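Friday, late

Back from Floderthorpe with sore feet and a head full of blocks. I'd promised myself an early night, but I want to get this down while I still remember it — and the tea's still too hot to drink anyway.

We spent the whole morning on the bins. Atieno had the list and read things out, and I kept losing my place (she was very patient, she always is). I'd thought the long narrow blocks would be the easy part! Some of them are dark green, and against that scuffed gray floor they look nearly black when you lean over with the light behind you. I called one wrong twice and Tatu laughed so hard he had to put his pen down.

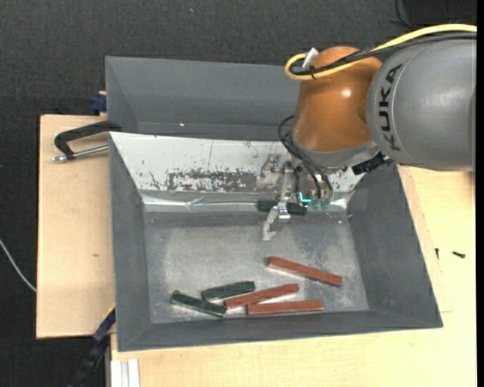 ## After lunch

Lamduan brought noodles, enough for all of us plus whoever wandered past, and we ate on the back steps. Faraji says the next order from Sulent is 1,000 blocks, and he'd like the sorting written up properly before then, colors first, then lengths. I said I'd take the colors. Why did I say that? I've got 127 labels to redo already from the last lot, and the printer hates me.

Still, I like it there. I like how beat-up the big gray bin is, with those sloping sides, and I like having a job where I can talk the whole time.

Need to call Godfrey about the ride on Monday and find my other gloves. I think they're in the car.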